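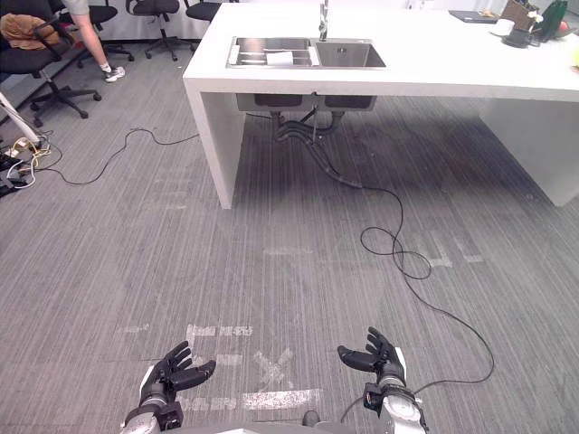 The island with the double sink, rack on the left side.

How to Wash Dishes at an Island Sink and Keep the Carpet Clean

Posted in: Kitchen Care, Small Spaces
14 comments | Share | Save

In our house on Trurcombe the kitchen has tile, and for years I never thought about what is under the sink. Then I began to help at a place where the island stands directly on carpet, and I had to learn a different way of washing. I wrote these steps for my colleague Percy Cuadros, and he asked me to put them on the page so that other people can use them too.

You will need a dish rack that fits inside a basin, a cotton cloth, a second cloth for the counter, dish soap, and an old towel for the floor.

1. Make room first. Move the cups, bottles and bags to the far end of the counter. A laptop or a tablet should not stay near the faucet, even closed. If you cannot take it to another room, put it at the end which is farthest from the water.

2. Choose the side for drying and keep it. We dry on the left and wash on the right. If you are left-handed, you may like the opposite. The important thing is that everybody who uses the sink does the same, or else you will find soapy plates on top of the clean ones.

3. Put the rack inside the basin, not on the counter. On the counter the water runs under the rack and looks for the edge, and after the edge comes the carpet. Inside the basin it goes to the drain by itself.

4. Fill the washing side only half. A tall faucet makes a strong splash when the water falls from high, so open it slowly and hold the plate a little inclined under the stream. Glasses go first, then plates, then the greasy things.

5. Let the dishes drip for 20 minutes before you lift anything from the rack. I know it is tempting to take a cup at once, but this is how most of the drops arrive on the floor. 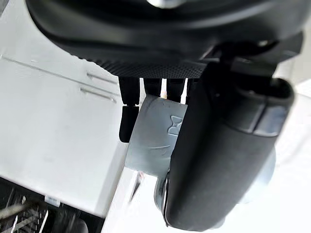 6. Wipe the faucet, the rim of the sink and the counter, in this order. Use the second cloth and squeeze it well. On a white counter tea and coffee leave a ring quickly, so lift every cup and saucer and wipe under it also. For a ring that is already old I put a paste of baking soda and water, wait two minutes, and rinse with a damp cloth.

7. Fold the drying cloth and lay it on the rack. It will dry more slowly folded than hanging, but it does not drip over the side. In March, when the air here is humid, I take it home each evening and bring a new one.

8. Look under the island. Touch the drain pipes with a dry paper towel, especially at the joints. If the paper comes back wet, stop using that basin and tighten the ring by hand. Lift any cord that lies near the legs and put it where water cannot reach it.

If water falls on the carpet anyway, press the old towel on the spot with your foot and do not rub. Rubbing spoils the pile, and on a striped carpet it can be noticed for a long time. Change to a dry part of the towel and press again. The whole cleaning, with dishes and counter, takes me nearly 30 minutes for a normal lunch. 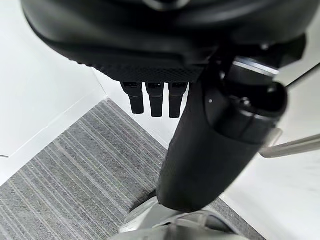
Can I put a mat in front of the sink?

A thin mat with a rubber back is fine, but lift it after each washing so the carpet below can breathe. A thick mat stays damp inside, and after some weeks it begins to smell.

More from Kitchen Care: Removing Tea Rings from Mugs | Which Cloth for Which Job

Contact | Copyright Luline Home Notes | Back to top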